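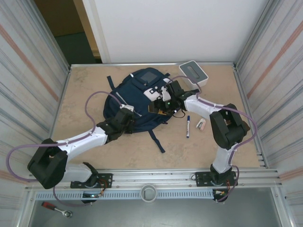 The navy backpack, laid flat.

The bag came home on the bus from Flellthorpe, on the seat beside her, because the driver wouldn't put it underneath. She had paid 90 dollars for it in October, when her sister first said she was going back to school, and then her sister changed her mind and the bag stayed in the closet with the tag on.

Now her sister had changed her mind again. Skillance would take her in the evening course if she could be there by the first week of January. Tuition was 600 for the term, with 300 down. The 300 had already gone out in the mail.

She put the bag on the table and went over it the way their mother used to go over a used coat. She felt along the seams. She ran a thumb down the zipper line and looked at the straps. Their mother would have turned it inside out and held it up to the window, and then she would have said it was fine and complained about the price anyway.

She wanted to put something in it. You didn't give a person an empty bag. She had a list on the back of an envelope: pens, a notebook, a calculator, the good scissors, the bus schedule from Flellthorpe to Sepúlveda Street. She crossed out the scissors. Then she wrote them in again.
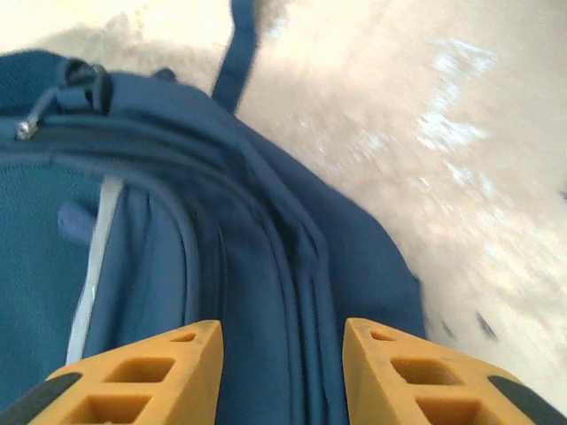

It was too much bag for night school, her sister said on the phone. She only needed something for one book and a sandwich. Could it go back to the store?

"I don't have the receipt," she said.

"You always have the receipt."

She did have the receipt. It was in the drawer with the batteries. She told her sister the bag would be good for more than school, that she could take it to Darside in the summer and put a towel in it. Her sister said she hadn't been to Darside in six years and didn't plan on it. Then she asked what color it was.

"Navy."

"Navy's all right," her sister said.

They talked for a while about the landlord, and about apartment 1063, where the water had come through the ceiling. When they hung up it was dark out and she hadn't started supper. She ate crackers standing at the counter and looked over at the bag.

After that she opened it up and folded the fabric back to see how it was made. She found snaps she hadn't known about. She had owned the thing for two months and never looked past the front of it. 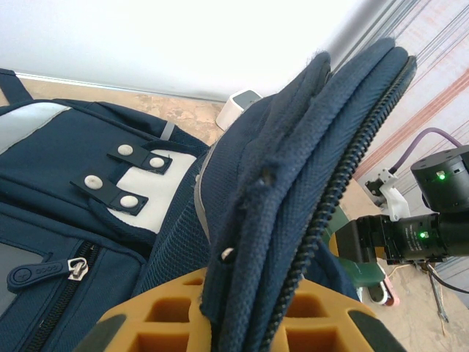
Tabs, snaps and the long black zipper.

She put the notebook in first, flat against the back, and the pens on top of it. The calculator was still at the office. She left room for it. She put in the bus schedule, folded to the right page, and a twenty in an envelope with nothing written on it.

The scissors she wrapped in a dish towel. Her sister would call about the scissors. She closed the zipper and carried the bag to the chair by the door, and then she washed her cracker plate and went to bed.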